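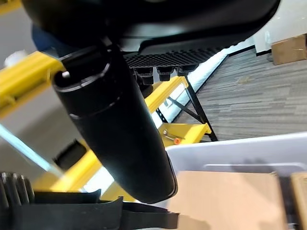 Kaltmischgut Ovik 5, Eimerware für Schlaglöcher und Aufbrüche

Suchbegriff eingeben Suchen

Kaltasphalt hat in vielen Bauhöfen keinen guten Ruf, und wir halten ihn für verdient. Was im November eingebaut wird, liegt im Frühjahr oft neben dem Loch. Auch beim Ovik 5 von Voltstead raten wir, die Werbung mit Vorsicht zu lesen. Der Hersteller nennt die Reparatur »dauerhaft«. Auf Nachfrage, was damit gemeint ist, kam bisher keine Jahreszahl.

Wir führen das Material trotzdem, weil es sich sauber verarbeiten lässt und der Eimer nach dem Öffnen noch brauchbar bleibt, wenn man den Deckel wirklich schließt. Für eine Anliegerstraße oder einen Parkplatz mag das reichen. Auf einer Kreisstraße mit Schwerverkehr würden wir es nur als Notbehelf einsetzen.
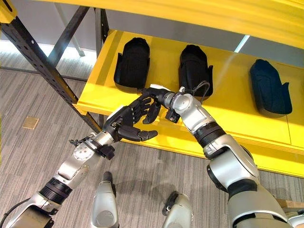
Gelbe Ablage mit drei schwarzen, schuhförmigen Teilen

Technische Angaben
Artikelnummer: 1093
Körnung: 0/5 mm
Einbau: in Lagen, jede Lage einzeln verdichten
Untergrund: fest, ohne lose Teile, kein stehendes Wasser
Verkehrsfreigabe: laut Hersteller sofort

Zur sofortigen Freigabe: In den Kurven der Werkszufahrt Derham hat sich die Oberfläche verschoben, auf der Geraden nicht. Ein einzelner Versuch beweist wenig, aber wer kann, sperrt länger. Die Variante Ovik 2 (Körnung 0/2 mm) ist für flache Schadstellen gedacht. Bei tiefen Löchern hilft sie nicht, auch wenn der Prospekt das offenlässt.

Lieferung ab Lager Harms, palettenweise oder einzeln. Angebrochene Eimer nehmen wir nicht zurück.

Stand der Angaben: 26.05.2021

Kontakt | Impressum | © Harms Straßenbaubedarf | Nach oben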